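Hand-held gripper demos, box pick and place — Thursday, May

Kelly and I had the wood table to ourselves all morning, so we finally got going on the upright box task for the Flevia policy.
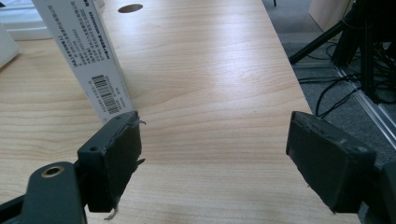
How many demos do we need before it's worth training on them? Dalva's rule is 301 good ones for a single-object pick, then train, look at where it fails and go record more of exactly that. The old Cordeiro set had 1,857 and was worse than the small one, mostly because every demo started from the same spot.

So I'm varying the start on purpose. High approach, low approach, coming in crooked, all of it! My wrist has opinions about this (left hand tomorrow, maybe).

The left finger pad is getting ragged. The front edge is fraying and there's a thin curl of material hanging off the bottom. The right one is scuffed along the top but I'd call it usable. I want to swap both together, though — if the pads don't match, the grip closes a bit off center and then we've taught the robot to do that too. Kelly thinks I'm fussing. She may be right, but I've relabeled a whole session once and I'm not doing it again.

The tall white box with the barcode is a nice target, narrow side toward the gripper. It does like to lean, and I kept nudging it straight between takes until Kelly asked why. Good question. The arm won't get a straight box every time either, so from now on we leave it however it lands and approach from there.

Glare: there's a big bright patch across the middle of the table. I left the blinds alone for now. Dovley's tracker dropped out on a few takes and I can't tell yet if that's the glare or me swinging too fast on the way in. Slow down to check, change one thing at a time, etc.

Exported the morning's takes to Flendance before lunch. 1,298 is the last take ID, so start at 1,299 and please don't reuse numbers!

To do
- new pads, both sides, then redo the width calibration
- ask Dalva if she wants failed grasps kept or tossed (I'm keeping them until she answers)
- cable hole: try a few placements near it

Bench notes, shared folder — questions to Kelly Pimentel or Dalva Portela | Back to top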